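Print this article | E-mail this article

Flellell packing

Flellell packing is a method for teaching a robot arm to put household goods into an open box, using recordings made by people who hold the gripper themselves. It was described by Selim Aydoğan, who named it after a word his keyboard produced when he leaned on it, and who has since declined several chances to change it.

In the method, a person carries a gripper in each hand and fills a box from a table. A camera on each gripper records the view, and the position of the fingers is saved along with it. The robot is absent throughout, which does wonders for its safety record. A policy is then trained to predict the next short stretch of hand motion from the last few camera views.

The first data set, Situra, holds 3,649 recordings made in ordinary homes. Of these, 1,371 were set aside because the person had paused to think, a habit the policy copied faithfully and without any of the thinking. Later versions trim the pauses by software.

Motion blur was at first treated as a fault. Aydoğan's group trained one policy on sharp views only and another on everything, and the second did better at fast reaches. The sharp-only policy moved with great dignity and often arrived at the wrong place. Blurred views have been kept ever since.

A second finding concerned order. People tend to crowd things against one side of a box and leave the rest open for whatever comes next. Policies trained on at least 3,000 recordings picked up this habit without being told. Smaller ones placed the first item in the middle, like a guest taking the center of the couch.

The main rival method, Effiong, plans the whole layout before moving anything. It packs tighter, with up to 6 more items per box, but has to be shown every item beforehand. The Lusis variant combines the two and inherits the running time of both.

E-mail this article | Print this article
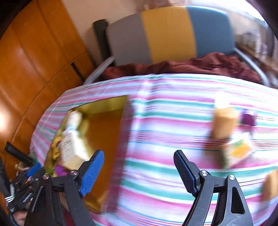
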